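Clalico two-arm bench kit: review after one February
Reviewed by Prakash Hegde

Price as tested: $889, excluding freight
Supplied by: Brungate

The Clalico is sold as a first step toward a household helper. Brungate's listing mentions tidying, sorting and light assembly. I judged it on those terms, with craft clean-up and small-parts packing as the reference chores.

Setup took an evening. The manual, translated by Plellus, is accurate on wiring and poor on calibration. The two arms must be zeroed separately, and the order matters. Swapping it produced an offset that I first blamed on a loose coupling.

Picking up blocks is reliable. Over 100 attempts with a soft cube I recorded 5 drops, all during wrist rotation. The ribbed finger pads suit moulded plastic and foam. Fabric is another matter, and I abandoned sock pairing early.

Two-handed work is slower. Threading a part on to a stick or a cord requires both grippers to agree on a centreline, and a small error at either wrist is enough to miss the hole. My longest unattended run was 543 seconds, ended by a missed hole. The older Ikonen single arm can't attempt this class of task without a jig.

Noise is acceptable in a spare room. Cable routing is not, as the loops above the wrist catch on tall items. Replacement pads are sold only in pairs.
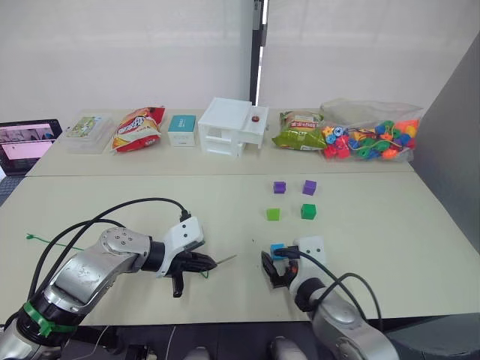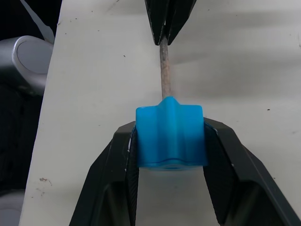
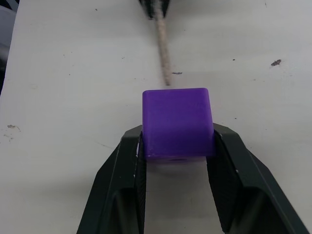
Small coloured parts, gripped.

Can it take over any chore at home yet?
Only a narrow one. It will sort rigid items of similar size on a clear bench with someone nearby to restart it. Laundry, dishes and anything in a deep drawer remain manual work.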